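What Is a Hedgerow?

A hedge is a row of bushes or small trees growing so close together that they make a kind of wall. When a long hedge runs along the edge of a field, a lane or a patch of open ground, people often call it a hedgerow.

Some hedges grow by themselves. Birds eat berries, sit on a fence and drop the seeds underneath. After a few years there is a line of bushes where the fence used to be. Other hedges are planted on purpose. A farmer digs a long, shallow trench and puts in young plants, often 30 centimetres apart. The plants are small at first and look like sticks. Each year they grow more branches, and the branches of one plant push into the branches of the next.

What are hedges for?

Long before there was wire, farmers used hedges to keep sheep and cattle in one place. A thick hedge is hard to walk through, and if it has thorns, most animals won't try.

Hedges also slow the wind. A brick wall stops the wind suddenly, so the air tumbles over the top and swirls around on the other side. A hedge has tiny gaps between its leaves. Some of the wind gets through, but it comes out much slower. Plants and animals behind the hedge get some shelter, and less soil blows away.

The roots do a job too. They spread out under the ground and hold the soil together when it rains. On a slope, a hedge can catch soil that is being washed downhill.

Who lives there?

Small birds build nests in the middle, where the branches are thickest. Lizards and beetles hide among the dead leaves at the bottom. Spiders make webs across the gaps. Bees visit when the flowers are out. Many animals use a hedge like a road, because they can travel along it without crossing open ground.

Stony ground

The ground next to a hedge can be very different from the soil underneath it. Under the bushes, old leaves fall and rot, and over time they turn into dark, crumbly soil. Out in the open, wind and rain carry the fine soil away and leave the stones behind. Rain runs off hard, stony ground quickly, so seeds find it difficult to start growing there. 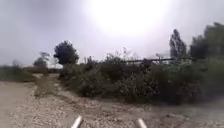 How tall can a hedge grow?

It depends on the plants in it and how often it is cut. A garden hedge may be kept at 2 metres, but if trees are left to grow in a hedge, they can reach 14 metres or more.

Words to know

Crown: the leafy top part of a tree.
Horizon: the line where the land and the sky seem to meet.
Sapling: a young tree with a thin trunk.
Windbreak: a row of plants that slows the wind.

Page last updated 21 August 2024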